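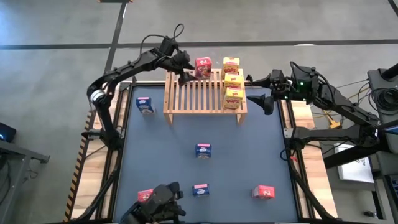

간식 선반 점검표 (내 맘대로 코멘트 포함)

점검일 4/26/22. 지난 3월에 한 번 돌리고 이번이 두 번째예요. 양식은 Noltlow 창고에서 쓰던 걸 좀 줄였고요, 항목마다 제가 느낀 걸 그냥 적어 둡니다. 길어도 이해해 주세요!

1. 선반 수평과 다리
결과: 양호
나무 살로 된 낮은 선반이라 다리가 짧아요. 네 귀퉁이를 손바닥으로 꾹꾹 눌러 봤는데 덜컹거리지 않았습니다. 저번에는 왼쪽 뒷다리 밑에 종이를 접어 끼워 놨었는데(누가 그랬는지는 뭐... 저예요) 이번에 미끄럼 방지 패드로 바꿨어요.

2. 나무 살 표면
결과: 조치 필요
가시 일어난 데가 한 군데 있어요. 앞쪽 모서리 안쪽이라 눈에는 잘 안 띄고 손끝으로 쓸어 봐야 걸립니다. 고운 사포로 한 번 문질러 주면 끝날 일인데 사포가 없어서 주문부터 넣었어요. 그때까지는 상자를 끌지 말고 들어서 옮기기.

3. 진열 방향과 줄
결과: 양호
노란 POPS 상자는 선반 오른쪽에 앞뒤로 한 줄, 빨간 시리얼 상자는 왼쪽에 세워 두는 걸로 했어요. 노란 상자 셋을 옆으로 벌려 놓자는 의견도 있었는데 저는 한 줄이 훨씬 좋더라고요. 꺼내는 순서가 저절로 정해지니까요! 다만 뒤쪽 상자가 선반 뒤로 밀려 떨어질 수 있으니 채운 다음에 뒤를 꼭 한번 보세요.

4. 아직 안 올린 상자
결과: 조치 필요
파란 상자 셋, 빨간 상자 둘이 탁자 위에 흩어져 있어요. 종류별로 모아서 선반에 올려야 합니다. 앞쪽 가장자리 가까이 있는 파란 상자는 제일 먼저 챙겨 주세요. 지나가다 소매에 걸리기 딱 좋은 자리예요. 빨간 상자는 선반에 있는 빨간 상자 쪽으로, 파란 상자는 가운데 빈 데로 가면 되겠습니다.

5. 유통기한
결과: 확인 완료
하나씩 뒤집어 보면서 읽었어요. 글씨가 정말 작아서 휴대폰 손전등을 켰습니다 ㅎㅎ 날짜 지난 건 없었고, 기한이 제일 가까운 걸 맨 앞으로 뺐어요. 새로 들어온 걸 무심코 앞에 꽂는 버릇, 저부터 고치겠습니다.

6. 상자 눌림과 개봉 흔적
결과: 양호
모서리가 살짝 죽은 건 그냥 두기로 했어요. 봉한 자리가 벌어졌으면 무조건 빼야 하고요. 테이프로 다시 붙여서 올려놓는 건 안 됩니다. 예전에 Skastico에서 받은 묶음이 그런 적이 있어서 그 뒤로는 여기를 좀 예민하게 봐요.

7. 알레르기 표시
결과: 확인 완료
밀, 우유, 땅콩 이 세 가지 위주로 봤습니다. 선반 옆에 붙일 안내문은 Uvero 양식으로 다시 뽑을 예정인데, 글씨를 지금보다 두 배는 키우고 싶어요. 지금 건 안내문이라기보다 영수증 같거든요.

8. 탁자 상판과 테두리
결과: 양호
청회색 바닥면은 마른 천으로 닦으면 되고, 세제는 쓰지 않는 걸로. 밝은 나무 테두리와 바닥면이 만나는 틈에 과자 부스러기가 잘 껴요. 부드러운 솔로 긁어내는데 이게 은근히 재밌습니다. 물걸레는 나무 테두리에 닿지 않게 해 주세요.

9. 통로와 주변 바닥
결과: 양호
빈 종이 박스를 탁자 밑에 밀어 넣지 말 것. 발에 걸려요. 접어서 바로 분리수거함으로 보내면 됩니다.

10. 무게
결과: 양호
과자 상자야 가벼우니 걱정은 안 하는데, 그래도 궁금해서 제일 큰 걸 저울에 올려 봤더니 564g이었어요. 이 정도면 선반은 끄떡없어요. 대신 음료수 병은 올리지 맙시다. 살 사이로 기울어져서 넘어져요(경험담).

남은 일
- 사포 도착하면 앞쪽 모서리 안쪽 다듬기
- 탁자 위 상자 정리해서 올리기, 앞쪽 것부터
- 안내문 새로 뽑기
- Kowalchuk 쪽에 미끄럼 방지 패드 여분 물어보기

다음 점검 때는 2번이랑 4번부터 볼게요. 혹시 그 전에 가시에 손 찔리신 분은 서랍에 반창고 있으니 쓰시고 저한테도 꼭 말해 주세요.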